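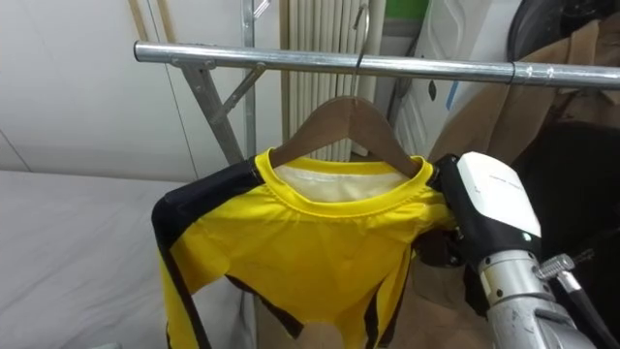 Who decides when an arm working on clothes has to stop?

The person at the station does, every time, and no one above them can overrule a stop while the arm is live. That was the most common query after the June update to the garment handling rules, so it now sits on the first page.

The rest of the changes apply at Kircombe and Grostville from August 2023. Lotach will follow once its new stations have been signed off. Hema Unnithan has rewritten the sheet in shorter sentences, and the old version should be taken off the wall and thrown away.

Grip force. Each fabric group has its own limit, and the limit is set before the garment goes on the hanger. Polyester sportswear and lined tops are in the middle group. If a garment has a lining or a panel of a different fabric, use the limit for the weaker of the two. Please don't raise the limit to cure a slipping grip. Clean the finger pads first, then try again with the same setting.

Where to hold. On a hanger, the grip goes at the shoulder, close to the end of the hanger arm. Collars, cuffs and printed areas are left alone unless the task sheet names them. Pulling on a ribbed collar stretches it, and we have had to write off garments that way.

Racks. Check the joints and clamps on the rail at the start of each shift and push the rail sideways by hand. If it moves, it is out of use until tightened. Cables from the wrist must have enough slack for the full reach of the arm, and must not cross the rail.

People. Keep hands out of the space between the arm and the rack while the drive is on. An indicator light on a gripper is not proof that it is safe to reach in. Put the arm into hold at the panel, say "hold" out loud, and wait for the other person to repeat it. Long sleeves are to be rolled up and lanyards taken off.

Records. Log a dropped garment, a torn seam or an unplanned stop on the same shift. The log has 53 codes at present, and Sudheer D'Souza is cutting the list down. Until that is done, use code 3 if none of the others fits and write one line on what took place.

Pads. Finger pads are changed after 1000 grips on knitted fabric and 3000 on woven. Where a station handles both, the lower figure applies. Spare sets are ordered through Venkataraman, and the order form now has a box for the station number, which must be filled in.

Comments on the new sheet go to Hema. She would like to hear in particular from the evening shift at Grostville, where the stations are closer together and the spacing rule may need another look.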